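Tadhg Hegarty has wanted to talk about secondhand coffee machines for as long as I've known him, so one morning in February I finally let him. He runs the repair table at Montoya, a small shop in Brimbridge, and he was off before I had my coat unbuttoned.

"People give up on them so fast!" he said. "Half the time it's scale. You run a descaler through, you clean the grille, and you've got a lovely machine again."

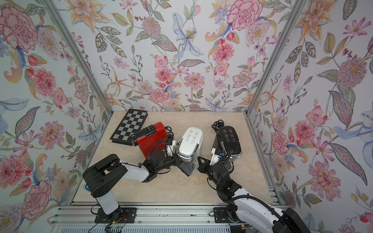
Tadhg has seen 243 machines come through since he opened, and he still gets excited about each one. He loves capsule models for their size and forgives them nearly everything else. The white one and the black one, with their six little pictogram buttons on top, set him talking about controls. "No words at all, just pictures! My mother can use that, and she won't touch my phone." The flowered walls were his idea too (he'd have papered the ceiling).

I asked what he checks first on a new arrival. "The drip tray, always. Lift it out, look underneath, smell it. You'll know how the thing has been treated."

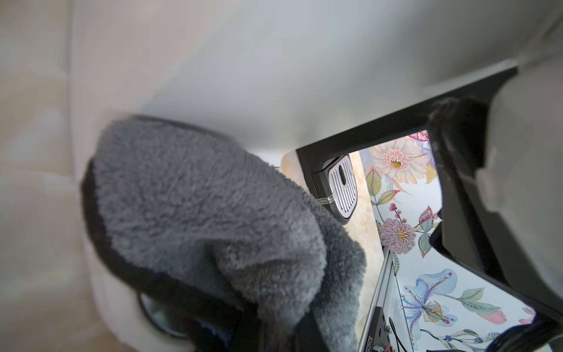

*A slotted metal drip grille, Tadhg's first stop.*

He charges almost 100 dollars less than the shops do for a new one, and he throws in a lesson on descaling.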